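Outdoor circuits starting again at Vistier Park, who's going?

Posted by Rizwan Bepari, July 2020

Got the email this morning. Outdoor sessions are back from Monday, the first since they stopped in March. Same hill, same 7 am start, smaller groups.

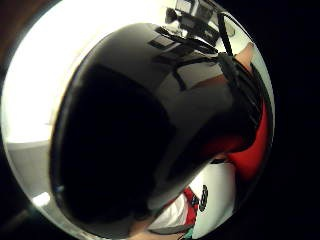
You have to book a slot now and bring your own mat. No partner drills, no shared kettlebells, and the tyre flips are off for the time being. I've put my name down for Monday and Thursday. I did the home workouts most weeks but my running has gone backwards, so I'll be in the slow group.

Conceição
I'm in for Thursday. Did they say anything about price? It used to be pay as you go and I'd like to keep it that way.

Rizwan Bepari
Blocks only for now, paid up front. If you cancel the day before you get the session back.

nisel861
That puts me off. I work shifts and can't say on a Sunday what I'll be doing on Thursday. Paying in advance for a class in a public park seems cheeky when you're bringing your own kit as well.

Conceição
The instructor still has to be paid, and with smaller groups there's less coming in per class. I don't mind it for a few weeks.

nisel861
Fair enough, but they could keep two drop-in places per session. The running club manages it.

flutell
Does anyone know if the hill reps are staying in? I've had a sore Achilles since May and I'd prefer the flat loop by the pond.

Rizwan Bepari
Hill is in on Mondays. Thursdays are the flat loop and bodyweight stuff. Tell them at the start and they'll give you something else to do.

flutell
Thursday then. I'd be careful on the hill anyway if you've had months off. Too many people go flat out in the first week and then can't walk.

nisel861
Disagree there. Short hill reps are easier on my legs than long runs on tarmac. Depends how you do them.

flutell
Depends on your calves, I'd say. Mine don't like it.

Conceição
Is the car park open? The gate was locked when I went past last weekend.

Rizwan Bepari
Not sure. I'll walk over on Sunday and post on here.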